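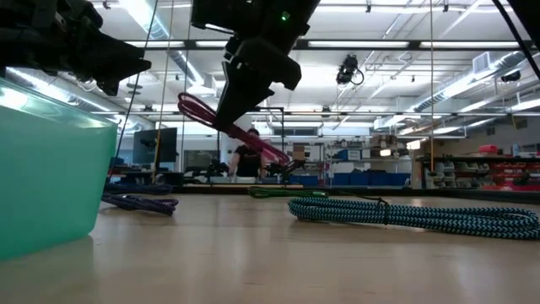
I've spent most of October on the part of our stack that decides when to give up. It doesn't have a grand name. In the repo it's a file called retry.py, which I wrote in an afternoon two years ago and which has since grown to the size of a small novel with a worse plot. The job is cable sorting: pick a cable off the table, work out which one it is, put it where it belongs. Cables are rude objects. A box has six sides and stays a box, while a cable is a new shape every time you touch it, and the planner takes each new shape as a personal insult. Take the pink one, held up in the gripper in a long loop. To you and me that is one cable, folded. To the segmentation model I was running until last week it was two cables, because the two strands run side by side and the braid is shiny enough to throw the ceiling lights straight back at the camera. The teal-and-black coil on the table is a different headache. The zigzag pattern gives the tracker lots of lovely corners to hold on to, all of which look exactly like the next corner along.

So the old loop went: grasp, lift, count the cables, find one too many, conclude that something has gone terribly wrong, put everything down, try again. It would do this with enormous patience. I left it alone over lunch once and came back to a log file with the same line in it almost 100 times.

My first fix was to raise the confidence threshold, which is what I do when I don't want to think. That made it stop seeing phantom cables and also stop seeing dark ones. A navy cable in a low pile became, as far as Tostum was concerned, a shadow. (Tostum is our perception service. The planner is Baysal. I didn't pick the names and have stopped asking.)

Eglė Sproģis, who reviews my code and is kinder about it than I deserve, asked why the planner was counting cables in a single frame at all. I had a long answer ready and heard myself getting to the end of it without a reason. The new version keeps a short history, 20 frames, and asks whether two strands move together when the gripper moves. If they do, they're one cable until proven otherwise. There's a tiny wiggle built in now, a couple of degrees at the wrist, purely so the tracker has something to look at. Baysal logs it as INSPECT_MOTION. I call it the wiggle and so does everybody else.

Still open: what to do when the cable swings on its own after the wiggle and the history fills up with motion that isn't ours. At the moment I wait for it to settle, with a timeout, and the timeout calls retry.py. I'm aware of how that sounds. The branch is called settle-down and I'll be back in it on Sunday.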